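Ticket 301 — Pétition « Parité au conseil municipal » : signatures en double
Ouvert par Flurina Grabner

Le compteur affiche 2 000 signatures, l'export 141. Même pour de la politique locale, l'écart est ambitieux.
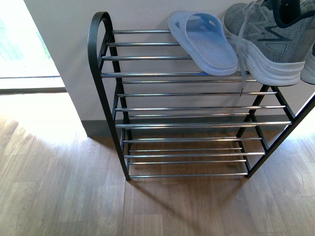
Testotbridge, vendredi 20 août 2021

Cache vidé, aucun effet. Chaque clic sur « Je soutiens » compte une voix — y compris ceux des opposants. 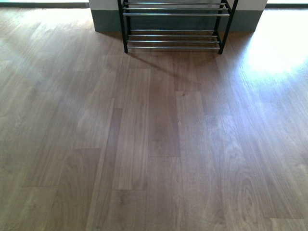
Correctif posé par Jonas Holzer, compteur à 141. Les élues sont prévenues.

Tickets récents
— Tribune : accents perdus
— Liste des candidates vide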